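Letter Blocks and Trays: A Conversation with Ilze Vītola

Ilze Vītola has designed tabletop spelling materials at Kendura for long enough to have firm views on slot width. Her current work is a wooden letter tray, a low holder that keeps a short row of blocks upright and in line. We spoke at the company's workshop in Civville.

The tray began as a complaint. Teachers who tested an earlier set reported that children built words directly on the table and lost the baseline within three or four letters. "A lowercase set has ascenders and descenders," Vītola said. "If the blocks drift, a p and a d stop looking different enough. The slot fixes the height and the rotation. The child only has to decide the order."

Clearance was the main problem. A slot cut to the exact width of a block binds when the wood takes up moisture in August. A loose slot lets the block lean, and a leaning block pushes its neighbor. The first version was 2 mm wider than the block and was rejected. The present clearance is smaller, and Vītola would not give the figure. She did say that the upper edges of the slot are now eased with a light chamfer, and that this made more difference than the width.

"People look at the fit when the block is already in," she said. "I look at the last 10 mm before it goes in. If it catches there, the whole row gets disturbed."

The samples went through 300 insertions per slot before the finish was chosen. Oil wore unevenly. A thin matte lacquer held up, with some polishing at the corners. Nest Samuel, who runs the workshop, prefers the oil and still makes his own trays that way.

I asked why the tray is so short. Vītola said that longer versions were tried at a school in Joltidcombe and that the children treated every open slot as a slot to be filled. 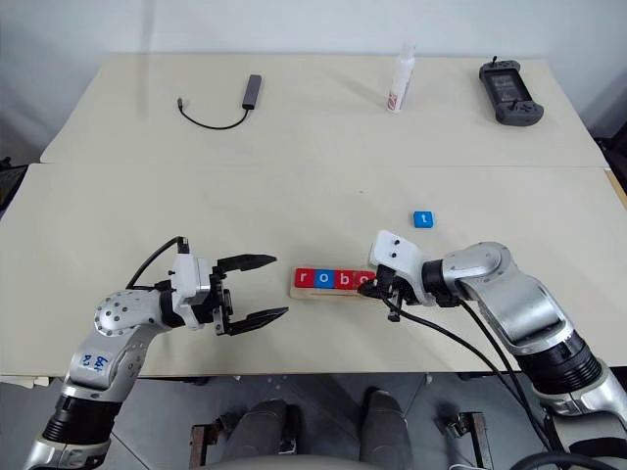

"Four letters is a good working length," she said. "You can change one and have a new word, and the other three stay put. I like a spare letter to be out on the table, away from the tray, where it can be seen and picked up with room on all sides. If the spares are crowded against the tray, they get knocked before they get used."

She recommends a pale, plain table for the same purpose. Blue blocks with white letters read clearly against cream or light gray, and less well against dark wood. Patterned cloths slide under the tray and should be removed.

Uppercase blocks are planned but have no date. The letter widths are different, Vītola noted, and the W has already been redrawn twice. Replacement lowercase letters can be ordered singly, and e is the one most often requested.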